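Do you really need to oil a table every month?

2 min read
Print | E-mail

Tuesday, June 12, 2018

I bought a tin of Werniteck hard oil in April, mostly to stop people telling me to. The label says two thin coats, then a fresh one every month for life. That is a lot of oil, and I notice that the people who recommend it also sell it.

So I did half of our kitchen table and left the other half alone. Same meals, same damp cloth, same elbows. After eight weeks I can't tell which half is which, and neither can anyone else in the house. The Vornik forum says I didn't sand enough. The Vornik forum always says that. 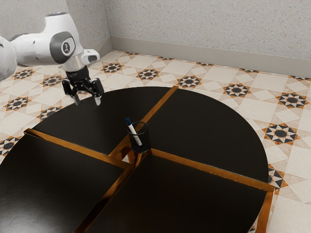
Gloss is the part I trust least. Shops love it, and under their lights it looks like money well spent, but a shine tells you very little about how a surface will cope with a hot mug or a spilt beetroot. A round table as dark and glossy as this one would have me asking what went on top and how it takes a scratch, long before I asked the price. Mondal want 782 for theirs - and the care kit is extra.

I'll keep the tin, as there's plenty left and the chopping board does seem to like it. The table can have another coat when it looks thirsty.

Print | E-mail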